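The slow road to Grusteck

The bus to Grusteck leaves Tirnum at ten past six in the morning and makes almost no noise, a fact that the older passengers still hold against it. The diesel it replaced could be heard from the far side of the valley, so you had time to finish your coffee. Now you stand at the stop in the dark like a heron.

It is one of three electric buses bought by the district two winters ago, and it was bought, as these things are, on the strength of a brochure. The brochure promised 163 kilometres on a charge. The route is 138 kilometres there and back, and on paper that leaves enough for a detour and a bit of showing off. The brochure had not, however, been up the Lennox pass in January with the heating on and forty schoolchildren opening the windows.

"We got home the first week with four per cent," says Veronika Steiner, who runs the depot. "The second week we got home with a tractor."

Her answer was unglamorous. The drivers were sent back to school for two days to learn how to go downhill. A loaded bus coming off the pass can put a fair amount of energy back into its battery, provided the person at the wheel lets the motor do the braking and resists the old habit of stamping on the pedal at every bend. The timetable gained six minutes. The heating was turned down, and the seats got heaters of their own, which have proved so popular that some pensioners now ride to the terminus and back without getting off.

Then there was the charger. Nallex, the firm that supplied it, put it at the Tirnum end, where the grid connection was cheap. Steiner wanted a second one at the top. Grusteck has 400 inhabitants, one shop and a transformer that sulks when the bakery lights its ovens, and it took the better part of a year to agree that the bus could charge between nine and eleven, after the bread and before the lunches.
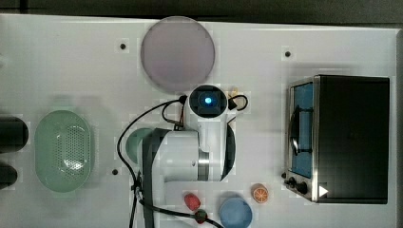
Lunch matters in this story, because the driver has to wait somewhere while the battery fills, and that somewhere is the café run by Annelies Mösli. She was against the buses and said so at every meeting. She now sells soup to four drivers a week and to any passenger with time to kill, and she has become an authority on charging curves. Ask her why the last fifth takes so long and she will reach for the crockery. A big round plate, pale and flat with a rim a shade darker, is the battery. Bread rolls are the electricity. The first few can be thrown on from across the room, she explains, but the last ones have to be set down one at a time or they end up on the floor. I have heard it put worse by engineers.

The figures are respectable, if you like figures. The pass road saw 1,618 trips in the first full year, and fewer were cancelled than under diesel, though the diesel had been old enough to vote. Steiner would like a fourth bus. The district would like her to stop asking until March.

I took the afternoon run down with the light going and my seat set to its highest warmth. The driver, newly schooled, barely touched the brake. We pulled into Tirnum two minutes late with thirty-one per cent left, and a man waiting at the stop jumped when the doors opened behind him.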